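讲稿备注：用图片卡做口头讲述
下午第一场，Vament 小厅，带翻页器和一盒卡

开场
先报名字，Napaporn Chuensuk，在 Julano 带成人中文口语班。学员大多在本地工作几年了，听得懂，开口慢。今天讲他们用的图片卡，讲卡怎么选、怎么印、怎么递、怎么收。理论部分放在讲义最后一页，不念。
等后排坐好再开始。问一句有没有人用过图片卡，举手就行，不点名。

第1页 一盒卡
我们现在这盒叫 Femus，一共57张。名字是第一批学员起的，没有什么意思，写在盒盖上就一直用下来了。
盒子放讲台左边，讲到这里打开，给前排传几张看。提醒他们看完往后传，最后一排的人送回来。
说明来源：一部分是旧杂志里拍下来重排的，一部分是同事 Đào 画的。Đào 画得快，人物的脸基本不画细节，只有姿势。脸画得太清楚，学员会先讨论这个人高兴不高兴，十分钟过去了，故事还没开始。
卡上一个字都不印。以前印过，右下角有一个词，结果所有人先念那个词，念完就停了。

第2页 选图的标准
一张图里要有人在做一件没做完的事。门开了一半，汤还在锅里，箱子只装了一边。做完的事没什么可讲。
东西不要太多。一张图里有一个主要的动作，旁边留一两样能拿来编的东西，比如一把伞、一封信。
颜色往暗里走。亮色的卡混在里面，大家总是先挑那几张，剩下的没人碰。后来我们把整盒统一成棕色和米色调，挑卡的时间短了很多。这一条我原来不信，是 Đào 坚持要试的。
（如果有人问版权：自己画的随便用，杂志那部分只在班里用，不外发。问到再说。）

第3页 纸和尺寸
纸用400克的。讲一下教训：第一批用普通打印纸过塑，反光，灯一照，对面的人什么都看不见。第二批换了厚纸，不过塑，角上会起毛，但是看得清。
起毛的卡不急着换。学员会认角，知道哪张是哪张，这对排序练习有影响，所以排序之前我会把卡装进信封，只露出一条边。
尺寸做成一只手能捏住。太大要用两只手，人就会把卡举在脸前面说话，声音全闷在卡后面。
四边留一圈浅色的边。捏的时候手指压在边上，图不会被挡住。裁的时候不要图省事把边裁掉。

第4页 递卡
这一页讲慢一点，昨天试讲的时候赶了。
活动的规则：每个人手里最多一张卡，拿着卡的人说话，说完把卡递给下一个人，下一个人接住了才能开口。
递卡要递到手里，不放在桌上让对方自己拿。放在桌上会断，两个人中间多出一段空白，下一个人看看卡，看看老师，再看看卡。递到手里的时候，两个人有一小段时间都碰着同一张卡，前一个人的话还在，后一个人接着往下说，句子的开头自己就出来了，“然后他”“可是她没有”。
请前排两位上来试一次。用门开了一半的那张。
试的时候注意这几点，边看边说：
捏一个角就够了，另外一头留给对方。
图朝着接卡的人。
对方捏稳了再松手。卡薄，两头都在用力会弯，弯过的卡放不平。
接过来先看一眼再说，不用马上说。看一眼的时间老师不要催。
试完请他们回座，谢谢。

第5页 三轮
一节课做3轮，每轮的要求不一样。
第一轮只说看见了什么。有人，有门，外面黑。不许编。水平低的学员在这一轮能说满，所以放在前面。
第二轮说前一分钟发生了什么。从这里开始要用“了”“过”“本来”。错了不打断，记在纸上，最后一起讲。
第三轮换人讲整件事，讲的人不能看卡，卡在听的人手里。听的人发现漏了什么，就把卡转过来给他看，不说话。
每个人每轮3分钟以内。用厨房定时器，响了也让他把那句话说完。
这里讲一下去年冬天那个班的例子：有一张卡画的是一个人蹲着系鞋带，第一轮大家都说系鞋带，到第三轮已经变成他在躲房东。讲的那位学员平时一节课说不到五句。不要讲太久，一分钟。

第6页 地方
能坐地上就坐地上。围着桌子坐，卡走的是桌面，距离远，手伸不到，最后还是变成往桌上一放。坐在地上，膝盖挨得近，胳膊一伸就到。
铺地毯的房间最合适，卡掉了不响，捡起来也没灰。颜色花一点的地毯不好摊卡，卡和地面混在一起，看着累。蓝灰带小点的那种可以，棕色的卡放上去一眼就能看到。
膝盖不好的学员坐矮椅子，圈子照样围，旁边的人把卡递高一点。椅子不要放在圈外。
包和外套放门边。第一次课总有人把包抱在怀里，手就腾不出来了。 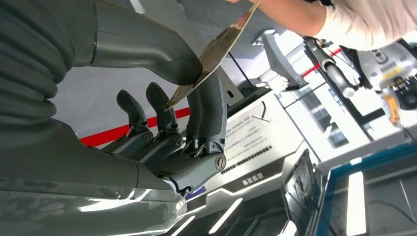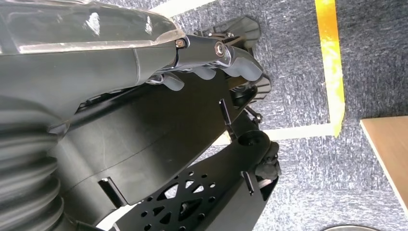 第7页 收卡
收卡也是练习，不要由老师一个人收。做法是从最后一个讲的人开始，倒着传回去，每个人传的时候用一句话说这张卡在自己那里讲到了哪儿。故事就倒着过了一遍，时间词会用得很多，“在那之前”“更早的时候”。
倒着说比较难，初级班可以只说一个动词。
全部回到手里以后数一遍再盖盒子。少了先看地上，再看信封里面，信封底下夹着一张的情况最多。
弯了的卡夹在厚书里放一晚上。沾了水印的挑出来重印，文件在 Julano 的共享盘里，按图上的动作命名，找“系鞋带”就是“系鞋带”。

第8页 常见的问题
有人一直不接卡怎么办。让他先负责收卡，收两次以后再进圈子。
有人拿着卡不放怎么办。定时器交给他旁边的人拿。
同一张卡能用几次。同一个班隔一个月可以再用，他们会讲出不一样的，也会有人说上次不是这么讲的，让他们争，争的时候语法最复杂。
线上能不能做。我们试过发图片，效果一般，没有递的这个动作，轮到谁还是要老师点名。现在线上课我改用别的活动。
大班怎么办。拆成几个圈，每圈单独一叠卡，圈和圈之间不要换。老师站在两个圈中间，别坐进任何一个。

如果时间不够，跳过第8页，直接进提问。
如果时间有多，再请一组上来做倒着传的那一段，用箱子只装了一边的那张，前面没用过。

提问
讲义在门口桌上，中文和泰文各一叠。想要卡的文件可以留邮箱，只发 Đào 画的那部分。
结束以后盒子先别收走，有人会想过来翻。走之前把传下去的那几张要回来。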